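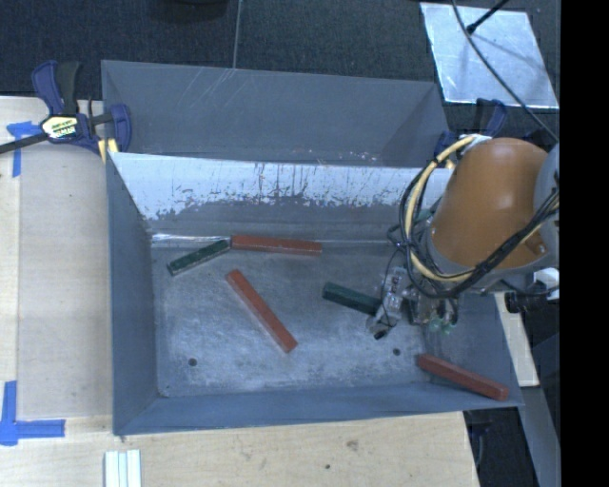
3.2 Storage and wear of shared block sets

Long, narrow blocks were the items most often kept loose in the four buildings we visited. Staff at Dorkimwood put them in metal bins, while the Hosetti and Kariuki rooms used shelves with a raised lip. Metal bins show their age on the floor first. The bin in Figure 3 has a worn, mottled floor with pale scuffing, most of it toward the left, and its five blocks, three red and two dark green, lie at different angles with no stacking or sorting by color. We coded a layout of this type as "scattered" (code S2).

Figure 3. Red and dark green blocks in a gray metal bin, coded S2.

Across the full survey we logged 3076 blocks in 353 containers. Of these, 826 blocks had at least one worn edge under the scale described in Section 2.4. One of the green blocks in Figure 3 has a lighter, worn edge along its lower side and would be scored 1 on that scale. Scores were given by two raters (Tanui and Ferrand) working separately, and differences were settled by a third (Owino).

Scattered storage was more common in metal bins than on shelves. Staff interviews suggest a simple cause: a deep bin is filled by tipping a tray into it, and a shelf is filled by hand. Zulu and Tuncer report the same pattern in their earlier work on the Sukedow rooms, although their containers were smaller and their blocks were all one color. We did not record how long each container had been in use, so wear on the bin floors cannot be compared with age here. Lid use is treated separately in Section 3.3.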